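Guests at Zuremholm asked to drop the little bottles

The Marinho guest house in Zuremholm will stop putting miniature toiletries in its rooms at the end of April, ending a tradition that has filled the town's bathroom cabinets for as long as anyone has had a cousin to visit.

Owner Juraj Oravec said the house went through 2436 small bottles last year, across 24 rooms, and that a good many left the building unopened in guests' luggage. He does not blame them. He has a drawer of his own at home, he said, stocked entirely from other people's hotels.
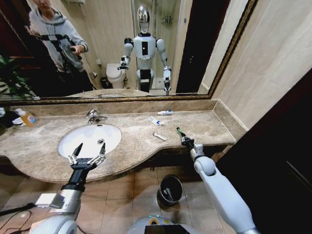 From next month, shampoo and shower gel will come from refillable dispensers supplied by Gatirer, a soap maker in nearby Cevach. Guests who want anything fancier are invited to pack it. Most already do, going by the average washstand, where a pump bottle at one end and a few tubes lying about near the sink will do for a short stay and leave room for a pair of glasses. Oravec expects the change to save up to 2000 crowns a month, a sum he intends to spend on better towels, which he would like it known are not included in the price of the room either.

Reaction at breakfast was mixed. One couple, on their ninth visit, said they had come to regard the lavender conditioner as part of the tariff and wondered whether the jam was next. A salesman at the window table said he had no hair and no opinion.

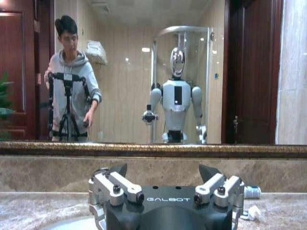 Page last updated: April 15, 2019

The sewing kits will stay. So will the shower caps, which Oravec says are never used on heads but are much in demand for covering bicycle saddles and leftover cake.

Two other guest houses in the town are said to be watching with interest. The larger of them replaced its soap with dispensers last spring and brought the bars back before summer, after a run of complaints and one strongly worded poem in the visitors' book.

Remaining miniatures at the Marinho will be handed out at reception until they are gone. There is a limit of two per guest, and Oravec will be at the desk.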